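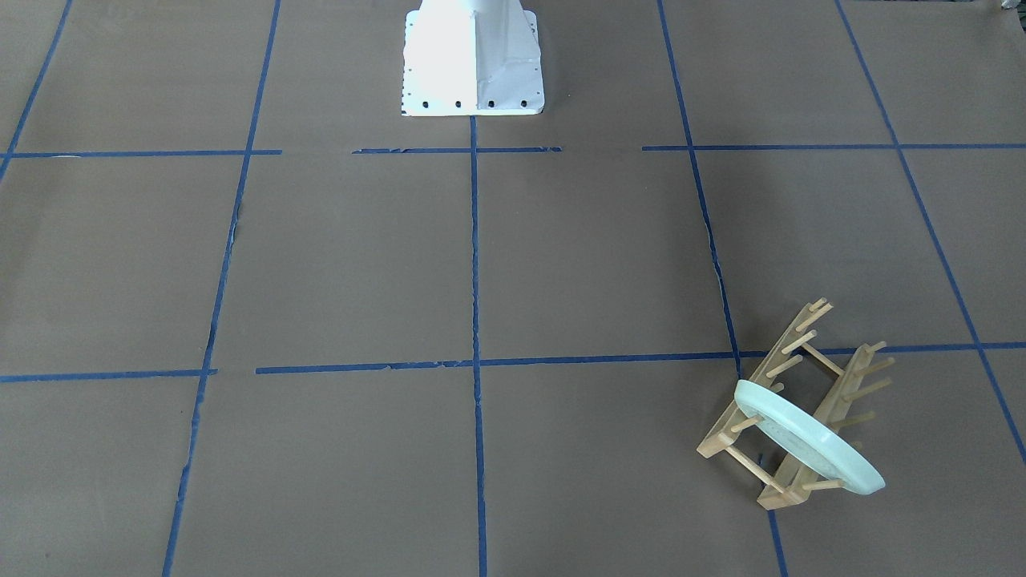
Section 3: Getting your Putley receiver ready for its first space station pass

Okay, you've unpacked everything and you've read Section 2 (or skipped it, I know how people are). Now for the fun part. By the end of this section you'll have the Putley on, pointed at the right bit of sky, and ready to catch a few minutes of crew chatter as the station goes over. I've done this set-up more times than I can remember and I still get goosebumps when the first crackle comes in!

Before you start

You'll need the receiver, the power supply, the short gray cable, the long black cable and the folding Hakitz antenna. Headphones are optional, but I'd use them. My neighbors have heard enough static.

Caution: Check the voltage switch on the power supply before you plug it in. It should say 115 if you're in the US. If yours came from an overseas seller it may be set higher, so slide it over with the tip of a pen while it's unplugged.

Setting your location

1. Hold down the round knob until the screen lights up, then let go.

2. Turn the knob to LOCATION and press once.

3. Type in your latitude and longitude. Two decimal places is plenty. A paper map works fine for this, and so does your phone.

4. Enter your elevation in feet. I'm up in Cestolstead, so mine reads 1,974. The receiver won't accept the comma, just the digits.

5. Press and hold to save. You'll hear two beeps. One long beep means it didn't take, and you'll have to go back to step 3 (sorry!).

Note: If you travel with the Putley, change the location every time. Riku Ebihara took his to a lake cabin and stood on the dock for a whole evening listening to nothing, with the thing still convinced he was in his own kitchen.

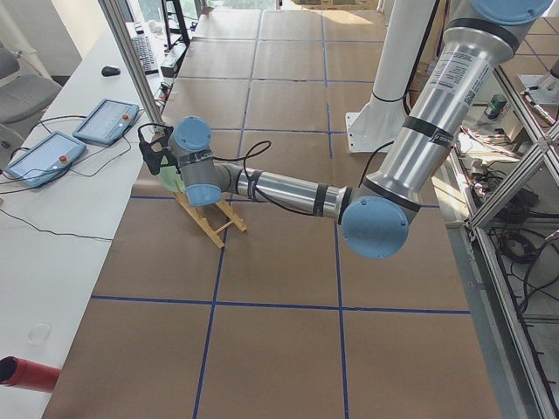 Silver arm with pale blue joint caps, over a table covered in brown paper.

Putting the antenna together

6. Unfold the Hakitz until each crosspiece clicks. The longest one goes at the back, nearest the handle. I've put it on backward myself, and all you get is a very good view of the wrong half of the sky.

7. Screw the long black cable onto the antenna, finger tight. Please don't use pliers. Ayane Kobori repairs these for our club and she can always tell.

8. Run the other end to the socket marked ANT. The short gray cable is for the computer and goes in DATA, and you can leave it in the bag for now.

9. Turn SQUELCH all the way down. You should hear a steady hiss. If you don't, check that the volume is up and that the headphone plug is pushed in all the way.

Picking a pass

10. Turn the knob to PASSES. The list shows the next three days, with a start time, a direction and a maximum height in degrees for each one.

11. Pick something high for your first try. Anything that climbs over 60 degrees is lovely. The low ones spend their whole time behind trees and garages, and they'll only put you off.

12. Press once on the pass you want. The screen starts counting down, and it'll chirp at you 2 minutes before the station comes up over the horizon.

You don't need darkness for any of this. A 3 p.m. pass sounds just as good as one before dawn, even though you can't see a thing. I do like the early evening ones in January, when it's dark down here and the station is still catching the sun, so you can simply follow it with the antenna as it goes

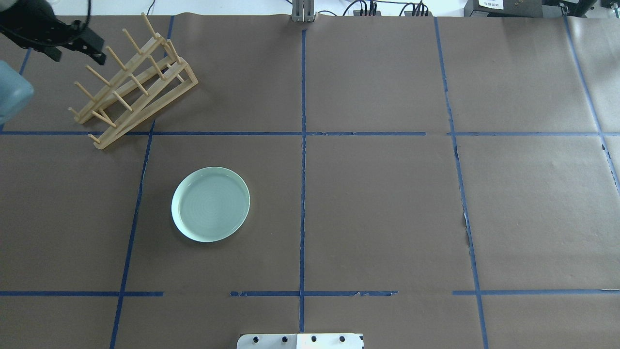 and forget about the screen altogether. For daytime passes, keep an eye on the arrow on the display and sweep slowly from the start direction to the end direction. Slower than you think! Most people swing too fast and get ahead of it.

13. When you hear voices, twist your wrist a little left or right. The signal fades in and out as the station moves, and a quarter turn of the antenna often brings it back.

Note: Lots of passes are silent. The crew are busy people and they sleep too, so the radio isn't always in use. School contacts are your best bet if you want a sure conversation, and Kiyoshi Chiba keeps a list of the upcoming ones on the club page.

Caution: Take the antenna indoors if there's any thunder, even if it's far off. Unscrew the cable at the receiver end too.

If you've tried a few good high passes and had nothing but hiss, go to Section 4, which covers the Khattak filter and how to tell if yours is switched in by mistake.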